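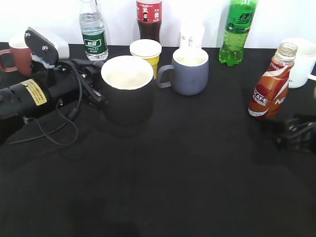
布拉克利家居改造公司开设旧浴室翻新与适老改造服务，斯坦巴赫展厅六月起接待预约

斯坦巴赫讯　在本地做了十多年浴室和洗衣间安装的布拉克利（Brarkley）家居改造公司今天宣布，公司位于斯坦巴赫老街的展厅完成扩建，将从六月起正式接待预约客户，同时推出一项筹备已久的新业务：面向老房子的浴室整体翻新与适老改造，名字叫“阿璐拉”（Allura）。

熟悉我们的老客户大概都知道，布拉克利最早只是一家两个人的小作坊，接的活儿也很杂，换水龙头、补瓷砖、修漏水的淋浴房，什么都做。后来口碑慢慢传开，邻居介绍邻居，女儿家装完了又介绍给父母家，我们才一步一步把浴室这件事做成了主业。到今年春天为止，经我们手完工的浴室一共有716间，其中有不少客户至今还会在过节的时候给店里打电话，顺便问一句玻璃胶该不该换了。这样的电话我们一向很乐意接。

“阿璐拉”的想法，也是从这些电话里来的。公司创始人莎齐亚·布格蒂（Shazia Bugti）回忆说，前几年她接到一位老客户的来电，对方的浴室是我们早年装的，用得一直很好，只是老人家膝盖做过手术，跨进浴缸一天比一天吃力，问能不能“稍微动一动”。

“我当时去看了以后，心里挺不是滋味的，”布格蒂说，“那间浴室我们装得很漂亮，浴缸也是客户自己精心挑的，可是人会变老，房子的用法也会跟着变。从那以后我就一直在想，我们应该有一套专门的做法，让人在自己家里舒舒服服地多住些年头，也不必把浴室弄得像医院一样。”

阿璐拉服务包括上门勘察、方案设计、拆旧、防水、水电改动、铺贴、洁具安装和完工后的回访，全部由布拉克利自己的师傅完成，不转包。客户可以选择整间翻新，也可以只做其中一部分，比如把浴缸改成无门槛淋浴区，加装扶手和折叠坐凳，把马桶抬高到合适的高度，或者换上防滑地砖和夜间照明。门洞太窄、助行器进不去的，我们也可以一并处理。

设计这一块由罗西奥·阿罗约（Rocío Arroyo）负责。她加入布拉克利之前做过多年的小户型住宅设计，对“地方不够用”这件事特别有耐心。她的习惯是第一次上门不带样册，先坐下来聊天，问问家里几口人，早上谁先用浴室，毛巾平时挂在哪儿，洗衣液放得顺不顺手，猫砂盆是不是也得在里面占个位置。聊完再量尺寸，量完才谈颜色和款式。

“很多客户一开口就道歉，说自己家的浴室太小、太旧、太乱，”阿罗约说，“我总是跟他们讲，您别客气，我见过比这小得多的。小浴室有小浴室的好处，扶手装对了地方，转个身就能够着，反而让人安心。”

施工方面，潘俊浩（Junhao Pan）师傅带领的班组会负责大部分阿璐拉项目。潘师傅在防水上出了名地较真，淋浴区做完防水以后必须闭水试验，验过了才肯铺砖，客户催也没有用。老房子的墙体和管道情况往往比较复杂，拆开以后才发现旧管锈蚀、地面不平的事情时有发生，遇到这种情况，我们会先停下来，拍照给客户看，把处理办法和增加的费用写清楚，等客户点头签字再往下做。报价单上没有写的项目，我们不会事后再加到账单里去。

一间普通大小的浴室，从进场拆旧到交付使用，通常需要11个工作日。考虑到许多家庭只有一间浴室，施工期间我们会尽量保留马桶的使用，每天收工以前把临时接口装好，地面打扫干净，走廊和楼梯也会全程铺上保护垫。家里有行动不便的老人，或者有小孩要午睡的，请在签约时告诉我们，切割瓷砖这类吵闹的工序可以排在合适的时段。

扩建后的斯坦巴赫展厅总面积157平方米，比原来宽敞了许多。一进门是洗手台和收纳柜，往里走是几间按真实尺寸搭建的样板浴室，有带窗的，有不带窗的，也有斜屋顶下面那种让人弯腰的。我们很希望客户能真的走进去试一试，在淋浴坐凳上坐一坐，抓着扶手站起来，看看高度合不合适，再拧一拧龙头，感受一下手上没什么力气的时候能不能开关自如。扶手和坐凳的高度都可以现场调节，试好了我们就照着这个数字记下来，安装时直接使用。

展厅里还新设了一面材料墙，集中陈列瓷砖、台面、门板和五金样品，其中包括皮瑟（Piser）系列浴室柜的全部饰面。样品可以借回家，放在自己家的灯光底下看上几天再决定。展厅的灯光和家里的灯光到底不一样，同一块米色的砖，在店里看着暖洋洋的，拿回朝北的浴室里也许就偏灰了，这一点我们吃过亏，所以总是劝大家多看看，不用着急。

展厅经理塔勒哈·米拉尼（Talha Mirani）提醒各位，展厅接待采用预约制，每位客户会有2小时的专属时间，可以带家人一起来，也可以带上浴室的照片和草图，手画的就行，纸巾背面画的我们也收过。展厅入口为平地，轮椅和婴儿车都可以直接进出，门口有方便下车的停车位。每天上午十点开门，下午六点关门，如果只有下班以后才有空，请提前来电，我们会安排同事留下来等您。

“有的客户来了三四趟才定下来，我们觉得这很正常，”米拉尼说，“浴室一装就要用很多年，多喝两杯茶，慢慢商量，总比装完了后悔要好。”

随着阿璐拉的推出，布拉克利也调整了售后安排。负责客户服务的托比洛巴·奥耶沃莱（Tobiloba Oyewole）会在完工后一个月和一年时各联系客户一次，询问排水、密封和五金的使用情况，需要调整的地方由原班组上门处理。布拉克利早年安装的浴室，同样可以申请一次上门检查，看看扶手的位置、地面的防滑和玻璃胶的状态，检查之后是否需要改造，由客户自己决定，我们绝不会催促。

布格蒂说，公司目前没有往外地扩张的打算，还是想把斯坦巴赫和周边几个镇子的活儿做好。“我们的师傅都住在附近，买菜的时候会碰见客户，”她说，“活儿做得好不好，人家当面就告诉你了。我喜欢这样。”

即日起，有意参观展厅或者预约上门勘察的住户，可以直接到店登记，也可以致电布拉克利家居改造公司客户服务部。首次上门勘察和初步方案不收取费用，书面报价会在勘察结束后寄出或发送到您的邮箱，报价中会分别列明材料、人工和旧物清运的费用。

关于布拉克利
布拉克利家居改造公司是一家家庭经营的浴室及洗衣间设计安装企业，总部和展厅设在斯坦巴赫，业务包括浴室翻新、适老改造、洗衣间定制以及配套的水电和铺贴工程。

媒体联络
托比洛巴·奥耶沃莱，布拉克利家居改造公司客户服务部
如需采访或安排参观样板浴室，请提前与客户服务部联系。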